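Grerkel Seed to Move Ear Evaluation Indoors at Itville

Grerkel, the sweet corn seed producer, will move its ear evaluation work from open field sheds to a heated building at its Itville station before the January intake, the company said. The change affects 436 trial plots and three outside growers who deliver ears under contract.

Ears have until now been graded at the edge of the field, on folding tables under a roof with no side walls. Vendula Kováčik, who runs the trials program, said the main problem was light. Kernel color scores taken before 9 a.m. and after 4 p.m. differed from midday scores on the same lines by as much as a full grade. Wind and dust also affected the scales.

Under the new procedure, ears are husked on arrival, tagged by plot and held overnight in a cool room. They are then laid out singly on a plain brown mat on a white table and scored for length, row straightness, tip fill and color. The brown surface replaced a green cloth used last season, which Kováčik said made yellow kernels look paler than they were. Each ear is weighed after scoring and then cut for the moisture sample.

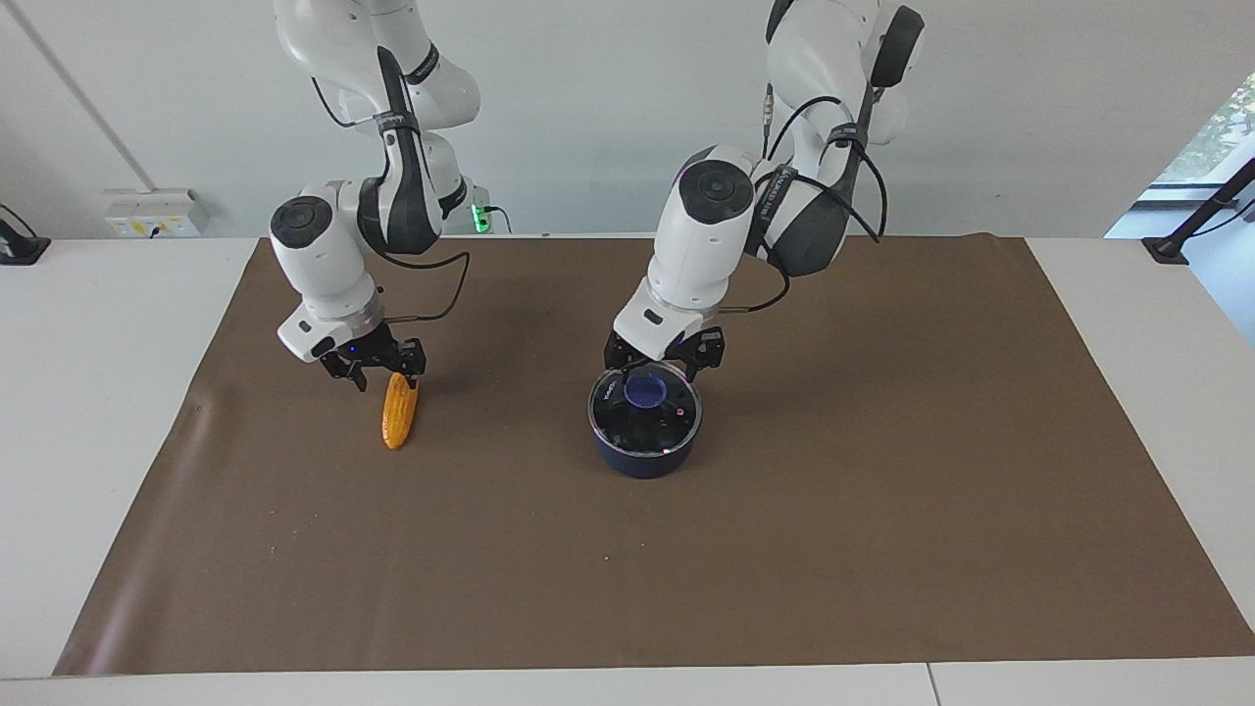

Vol. 13, p. 589

A yellow-orange ear on the brown mat, with fine rows of kernels along its length. Row straightness carries more weight in the revised score sheet than it did in the old one. Tip fill has been split into two entries, one for unfilled length and one for kernel size in the last inch. Husk cover is no longer scored at the table and will be recorded in the field at harvest.

The company put 1,810 ears through the indoor procedure during a trial period last fall. Two graders scored every ear separately. Agreement between them was closest on length and weakest on color, according to a summary sent to growers. A printed color card has been added for the coming season and will be replaced every four weeks to limit fading.

Boonmee Hemmin, who grows for the company near Sterkidville, said the indoor scores for his late plots were lower than he expected. "They marked us down on tip fill, and I would like to see the ears next to the numbers," he said. Hemmin has asked that graded ears be kept for two days before they are cut. Kováčik said one day was possible with the present cool room, and that a second would require more shelving.

Growers will also have to change how they pack. Loose delivery in bulk bins ends with the January intake. Ears must arrive in vented crates, one plot per crate, stacked no more than five high. Crates are to be supplied by Murín, a packaging firm that already serves the station's seed cleaning line. Growers pay a deposit on each crate and get it back on return. Crates holding ears from more than one plot will be turned away at the dock.

Delivery hours at Itville will be 6 a.m. to 11 a.m. Growers who expect to arrive later should call the receiving desk the day before. The old shed stays open for husk and stalk samples, which are not part of the change.

Azadeh Bakhtiari, the station manager, said the building had been used for storage and needed new wall paint, lighting and a floor drain. She did not give the cost. A second grading table is planned, with the order depending on intake volume through the end of the season.

The revised score sheet and crate labels are available from the station office. Scores from earlier seasons will not be recalculated, and lines graded under both procedures will carry a note in the company's trial report.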